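Notes on the Bandthorpe Screening of Oltari

22/06/2021

Ruwan Siddiqui's second feature, Oltari, was shown at Bandthorpe last week to an audience of 17. The film follows two sisters who inherit a failing ferry line, and it takes nearly three hours to do so.

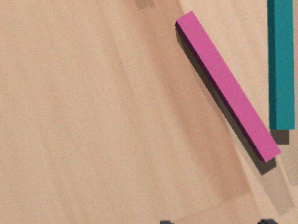

Pink bar on a tabletop, computer rendering.

Shabnam Satti is excellent as the elder sister — her silence in the harbor office carries the middle act. The songs are less successful, and two of them should have been removed. A further screening is planned at Trunell.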